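Bellis Automation Forum > End effectors and tooling > Parallel grippers
Thread: Two grippers, one lid. Which fingers for tight-fitting boxes?
Page 1 of 1

edvin_a
6 August 2024
Hello all. I am comparing two parallel grippers for a small unboxing cell and I would like to hear opinions before I order the second pair. Both arms are the same model and run from one Hastness controller. On the left I have the Jendside gripper with the wide fingers, on the right the Senholm with the pointed ones. The task is simple to say: take the lid off a small flat box, put the lid aside, leave the box where it was.

The lid is a friction fit and it is the part which gives me grey hair. In the open position everything is easy.

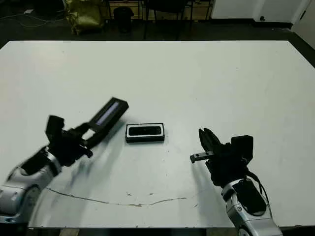

Left gripper with the lid, right gripper empty. Box stays on the table.

So far I have done 496 lid cycles with the wide fingers and 19 of them failed. The most common failure is that the lower finger goes under the lid side and lifts the whole box by the rim. With the pointed fingers I have not enough cycles to say a number, but my feeling is that they find the gap better and hold worse.

My questions: would you keep wide fingers on both sides, or mix? And does anybody run a wrist camera so close to the fingers in daily use?
Edvin

hazem_g
Mix them. Wide to hold, narrow to pick. I would not even test two wide ones, you will get stuck on the first box with a tight seam.
What is your grip force? If you use the default on the Jendside it is too much for thin lids.

edvin_a
Hazem, I went down from the default to the second lowest step. Under that the lid turns in the fingers when the wrist rotates.

Amparo_Ibarra
I disagree with Hazem a little. Pointed fingers are nice until the tip position is wrong by one millimetre, and then they scratch. We had narrow tips on a packing job in May and we changed them back after 1262 parts, because the customer sent us photographs of marks on every glossy surface. Your box has a glossy front wall also. Before you mix, please look at your boxes under a strong lamp.

If you want the narrow tips anyway, glue a thin strip of silicone on the inside. It costs you a bit of opening width.

hazem_g
Scratches come from bad calibration and not from the finger. But OK, glossy is glossy. Silicone is a fair compromise.

ycoskun
Aslı Coşkun here, same group as Edvin but I do the camera side, so I answer the second question.

Yes, the wrist camera is in daily use with us. The good side is that you see the held part and the next part together, and you know very quickly if the grip is crooked. The bad side is glare. With a dark lid or a dark plate in the fingers you get one white spot on the glossy area, and the edge detector loves this spot more than the real edge. I spent two days on exposure settings for this.

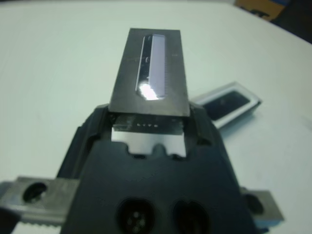 What helped me was to fix the exposure by hand and to stop using the auto mode completely. I also mask the lower part of the view, where the gripper body always sits, so that the detector never looks there. Before the mask I had false edges from the metal of the fingers in almost every run. The second problem is focus. If the held part is sharp, whatever lies behind on the table is a little soft, and I have not found a lens setting that makes both sharp. For the approach I therefore trust the head camera, and I switch to the wrist camera only for the last few centimetres.

yavuz_s
Aslı, did you try a polarising film before the lens? I have the same spot problem on a different arm. It took away most of the glare but also a lot of light, so I had to slow down the approach.

ycoskun
Not yet. I have some film in the drawer. Slower approach is no problem for me, Edvin will complain.

edvin_a
I will complain.

Amparo_Ibarra
One more thing about the head view in the first post. You have a cable loop on the outside of the right wrist. How much slack is in it when the wrist is at its end position? I pulled out a connector in exactly this way.

edvin_a
Good eye. I checked it now, at full rotation the loop is almost flat. I will put a longer cable and clip it lower on the forearm. On the left arm I will look too.

yavuz_s
Regarding the 19 failures: are they spread out or all together? Rubber pads on the Jendside become hard with time. Mine are rated for 3000 cycles by the shop who made them and I change them much earlier. If your failures are mostly at the end of the run, I would blame the pads before the shape.

edvin_a
Yavuz, you have a point. I looked in the log and 11 are in the last quarter. So I was maybe unfair to the wide fingers. I will put fresh pads on the left, silicone on the right as Amparo wrote, and repeat the same number of cycles on each side.

hazem_g
I still say mix. Post the numbers for both, and write the grip force next to them please, otherwise we compare nothing.

edvin_a
Will do. The pads are ordered, the silicone I have already.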